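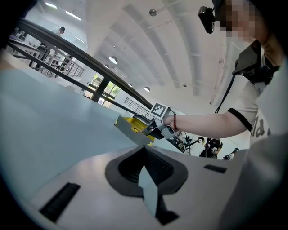
Le bracelet de perles rouges, au poignet.

En février, je me suis remise aux perles, et ma table de cuisine ne s'en est toujours pas relevée ! C'est mon amie Charmaine Makhubela qui m'avait appris le nœud coulant, un soir d'hiver à Bromidport, devant une théière qu'on a laissée refroidir trois fois (nous parlions trop, comme toujours).

J'ai commandé un sachet de 1 000 perles chez Grostier, en me disant que ce serait bien assez pour l'année — quelle naïveté. Entre les cadeaux de naissance, ma sœur qui en voulait un bleu, puis un vert, et les ratés que je défais le lendemain matin, le fond du sachet approche déjà.

Pour le fil, je prends désormais de l'élastique de 10 mètres en bobine, que j'étire doucement avant d'enfiler quoi que ce soit. Mon premier bracelet avait lâché en pleine boulangerie, et la vendeuse, adorable, s'est mise à quatre pattes avec moi pour chercher les perles sous le comptoir. Je lui en dois un, d'ailleurs. Elle le voudrait jaune.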